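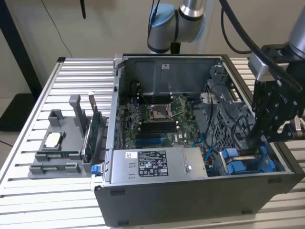
Section 3: Measuring up your house

8 January 2023, by the Tratance drawing desk

Right, you've unpacked the kit and you've got your sketch sheets from Section 2, so now we get to the fun bit (I think it's the fun bit, anyway): going round your own house and finding out what shape it really is. I've surveyed a lot of old terraces and I have yet to meet one with four square corners, so don't panic if your numbers look a little odd.

You'll need the Brerkis tape, the laser measure, a soft pencil, a clipboard and the floor sketches. Do one floor at a time, starting at the bottom.

Before you start

1. Set the laser to millimetres. Hold the units button until the display changes, and then leave it alone! Mixing centimetres and millimetres is the mistake I see most often on sheets sent in to us.

2. Check the laser against the tape. Measure the same short stretch of wall with both, and if they disagree, look at the switch on the side. It tells the laser whether to count from its front edge or its back edge. For house work you want the back.

3. Write the room name at the top of each sheet. "Back bedroom" is fine, "Bedroom 2" is better, and whatever you choose, stick to it.

CAUTION: Don't look into the beam or point it at anybody, and keep children and pets out of the room while you're using it. Mirrors and shiny tiles can bounce it back at you.

Measuring a room

4. Stand with your back to the door you came in by and work clockwise. Every room, every time. It sounds fussy, but when you're at the kitchen table in the evening trying to make sense of your own handwriting you'll be very pleased you did.

5. Measure each wall from corner to corner, at waist height, above the skirting. Write the figure along the wall on your sketch.

6. Go along the same wall again taking running measurements. Hook the tape in the first corner and read off each thing as you come to it: edge of chimney breast, other edge, start of window, end of window, far corner. Don't move the tape in between. Lots of little separate measurements pile up lots of little errors.

7. Take both diagonals. These are what let you draw a wonky room truthfully, and they're the ones people skip.

8. Measure door openings between the frames, leaving out the architrave (the moulding round the outside). My own kitchen door comes out at 836, and that's exactly how I write it on the sheet, with no "mm" after it.

NOTE: If there's a wardrobe in the way, measure to each side of it and then take the full wall length higher up, over the top. Please don't try dragging it out on your own.

Heights

9. Pick a level line to measure from. I use 1,000 above the finished floor, marked with a bit of low-tack tape on each wall. Measure up from it to the ceiling and down from it to the floor, and add the two together.

10. Do this in every corner and once in the middle of the room. Old floors dip, and a dip of 60 or more is worth ringing on your sketch so you can ask a surveyor about it before you plan anything on top.

11. For windows, note the sill height, the head height and which way they open. A quick arrow will do.

Stairs

12. Count the risers, then measure from finished floor to finished floor and divide. Measure a few of the steps one by one as well, especially the bottom one, which often gets changed when somebody lays a new floor.

CAUTION: Keep one hand free on the stairs. Put the clipboard down on a step above you, take the reading, come back to it.

Checking your sheets

13. Add up each run of figures and compare it with the overall wall length. I'm happy with a difference of 7 or less. If it's more than that, measure again while you still have your shoes on.

14. Compare rooms that share a wall. Taking the two room widths from the outside width, less the outer walls, should leave you a believable thickness for the wall in the middle. I once had an answer of less than nothing in a house in December, and it was my own 3 that I'd read as an 8.

15. Ink over the pencil and take a copy of every sheet. The Birinico folder in the kit has a pocket for the copies.

If you've got a bay window or a sloping ceiling, leave that part blank for now and turn to Section 4, which covers both. The blank sheets at the back of the Baloch pad are for exactly that.

Contact the Tratance drawing desk | © Tratance 2023 | Back to top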